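Community Kitchen and Lunch Club, Stotel Road
Progress report to the Jaramillo Fund, second period

Prepared by Hermenegildo Villalobos, project lead

Summary

The lunch club has run every Saturday since the last report, apart from the week the boiler failed. The kitchen refit is finished except for the extractor hood. Spending is within budget on food and wages and slightly over on equipment.

Kitchen refit

The new sink and worktops went in during April. Litidov supplied the cooker and fitted it in one visit, but the gas certificate came late and we had to serve cold food for two weeks. The hood is still on order. Until it arrives we are keeping to soups, bakes and salads, with no frying. The environmental health officer has seen the kitchen and is content with this for now.

Lunch club

Numbers held steady through the spring. We now open the doors at 11.30, half an hour earlier than before, as people were queuing in the rain. Three regulars have moved into helping with the serving. The minibus from the Skokalitz estate has made the biggest difference – several people who come on it had not been to the club before. The driver's contract runs out at the end of the next period and we will need to decide whether to renew it.

We have also changed how the tables are set. Sauces used to be kept at the hatch, which meant a second queue for anyone who wanted them. They are now put out on the tables before the doors open.

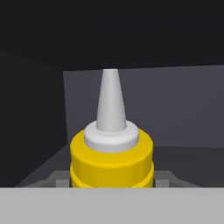 Yellow squeeze bottle with a white nozzle.

Training

Six people have passed the food hygiene course. Two more are booked on the next one. The allergen session was postponed when the trainer was ill and has not yet been rearranged. In the meantime the cook writes the allergens for each dish on the board by the hatch.

Problems and changes

The overspend on equipment comes from the fridge, which we had planned to repair and had to replace. We ask permission to move the underspend on printing across to cover it. Storage remains tight – dry goods are still kept in the upstairs office and carried down on the morning.

Next period

Fit the hood and have it signed off. Rearrange the allergen session. Get quotes for shelving in the back corridor. Send you a decision on the minibus, with costs, ahead of the next payment.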